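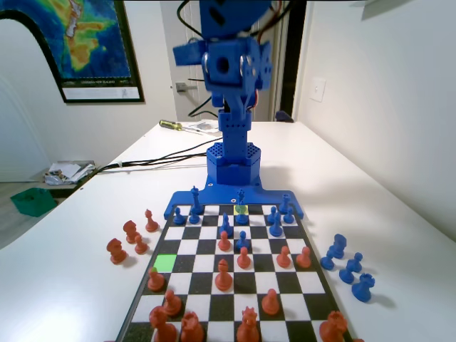
Blue and red at the board, with captured pieces on both sides and the arm's cables lying behind it.

Small rules for a small robot

February 7, 2019

When people speak about robot safety, they usually think of a factory, with a yellow fence and a machine that can lift a car door. For such machines there are thick standards, and there are inspectors who have read them. For an arm that is light enough to carry under your elbow there is much less. You can print the parts, fix the motors and play chess against it the same evening.

The Tovari code was written for this kind of arm. It has nine rules and fits on both sides of one sheet. The first draft came out in May, after a group of builders in Gernside had compared their notebooks and saw that they all wrote down the same troubles: a pinched finger, a pulled cable, a king thrown on the floor. The rules are voluntary. I have worked with them for a full season now and I want to say which of them are good, and which one I would change.

The first three rules are about space. Before the power is switched on, the user must find the reach of the arm by moving it by hand, and must mark this line on the table. The board is fixed to the base or to the table, so that a push from the gripper cannot turn it. Cables leave from the side where no player puts a hand. I was lazy with this last one in the beginning, and I changed my opinion when my sleeve took a plug with it.

Rule four is the one that chess players discuss most. It says that a captured piece has to go to an agreed place outside the board, and that both sides must know this place before the first move. In a normal club you put the taken knight where you like. With an arm this matters, as the gripper comes down low over the table when it puts a piece away, and a knight in the wrong spot becomes an obstacle. The code leaves the place open. Some groups draw a box for each piece, others only keep the pieces close together at one side.
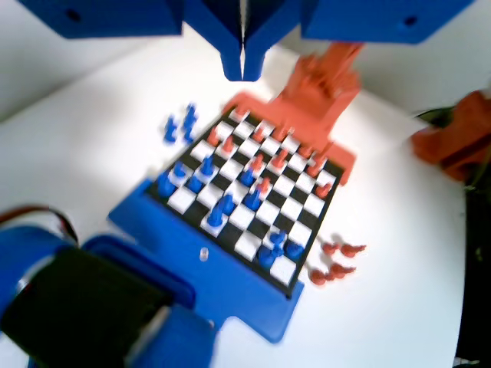 The gripper above a game in progress. Captured pieces stand off the board, blue at one side and red at the other.

Rule five concerns the fingers, both the human ones and the plastic ones. While the arm moves, no hand is over the board. It sounds easy. In practice people want to help: a pawn stands a little crooked and the hand goes out before the head has decided. The Kultia league, which plays under the code, has solved this with a habit I like very much. The human player keeps one hand on the stop button during the whole move of the machine. It is slow, and after one evening you do it without thinking.

Rules six and seven are about the log. Each failed grip must be noted, also when the piece was only touched and did not fall. In Gernside the log has reached 3,782 moves. For the gripper fingers, the code asks for a check after every 3,000 moves, or earlier if the log shows the same fault three times in one game. The Gernside builders say they would have missed a loose screw without this rule, and I believe them.

Rule eight asks that the speed is reduced when a new player sits down, and does not say by how much. Here I would be stricter. A beginner cannot judge what "reduced" means, and an experienced builder will always find his own arm slow enough. The Matsuda workshop, where I learned most of what I know, uses half speed for the whole first game and only then asks the guest. I would take this sentence into the next version as it is.

The last rule is short: whoever starts the arm, stays with it. There is a small argument about whether a person in the next room with an open door counts as staying. The code gives no answer. At my own table, it does not count.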